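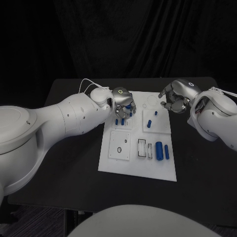

Huiling Guo wrote in to say that a loose shelf pin is nearly always a worn hole and very seldom a worn pin, and that anyone reading this thread should measure the hole before ordering hardware.

## Shelf pins working loose in particleboard bookcase

**millrace_t**

I have a Trandby bookcase, the tall version with adjustable shelves. The side panels are particleboard with a white melamine face. Each side has two columns of holes, 29 holes per column. The shelves sit on plain metal pins.

The middle shelf has started to tip forward. Both front pins now point down slightly, and the holes have gone oval. The shelf is 671 mm long and carries hardcover reference books, so the load is high and it's constant. The shelf itself is straight when I lay a ruler along it.

What I have tried:

- Swapping the front pins with the rear pins. No change.
- Wrapping the pins in masking tape. Held for a few weeks, then the tape compressed.
- Moving the shelf up one position. The new holes are tight, but the books no longer fit under the shelf above.

I would like to keep the shelf at its original height and keep it adjustable if possible. Can the holes be rebuilt, or do I need to drill through and bolt it? The panels are not thick and I don't want to come out the other side.

---

**Gonard_shop**

They can be rebuilt. The usual method is a sleeve, also sold as a grommet or bushing. It is a short metal tube with a flange. You enlarge the hole, press the sleeve in, and the pin then bears on metal instead of on compressed chips.

1. Empty the shelf and remove the pins.
2. Measure the pin with calipers. Metric and inch pins look alike and do not interchange.
3. Buy sleeves with an inside diameter matching the pin. Note the outside diameter on the packet and get a brad-point bit of that size.
4. Put a stop collar on the bit. The hole must stay at least 3 mm short of the outer face of the panel.
5. An oval hole will pull the bit off center. Clamp a scrap of hardwood over it, with a hole of the right size already drilled through the scrap, and use that as a guide. Line it up with the good holes above and below, not with the damaged one.
6. Drill at moderate speed. Melamine chips if the bit is dull.
7. Vacuum out the dust. Put a thin coat of epoxy on the outside of the sleeve and press it in until the flange is flush.
8. Leave it overnight with no load.

Do all four positions for that shelf, including the two that still look fine. If only the front pair is sleeved, the flanges will hold the front pins out slightly and the shelf may rock.

I have used the Jia sleeves and they were acceptable. The flange is thin enough that the shelf still clears it. Check the end gap on yours first – some shelves are cut very close to the panels.

---

**pell**

just use wood glue and toothpicks, worked for me

---

**dadoplane**

Toothpicks are fine for a hinge screw, which cuts its own thread. A shelf pin is smooth and loaded sideways, and the packing will crush the same way the tape did.

If the damage is too wide for a sleeve to cover, fill and redrill. Drill out to clean material, glue in a hardwood dowel, trim it flush, then drill the pin hole in the center of the dowel. I have also used Kistis two-part filler for this. It drills cleanly once cured but is brittle near the edge of the hole, so I prefer the dowel under heavy books.

Two other points. Look at the back panel. On many bookcases of this type it is thin hardboard in a groove, and if it has slipped out the sides can spread, which leaves less of each pin under the shelf. Three small screws per side through the back, into pilot holes, will stop that.

Also consider pins with an L-shaped bracket. They spread the load over the face of the panel below the hole, so the pin has less tendency to rotate. They fit the same holes.

---

**millrace_t**

Measured. The pins are metric and the front holes are oversize only in the vertical direction, so a sleeve will cover the damage. The back panel was out of its groove on the left from the middle shelf down. I have pushed it back in and will screw it before drilling anything. Sleeves are on order. Is slow-cure epoxy preferred over the quick type, or does it not matter at this size?

**Gonard_shop**

Slow. The quick type can grab before the flange is seated.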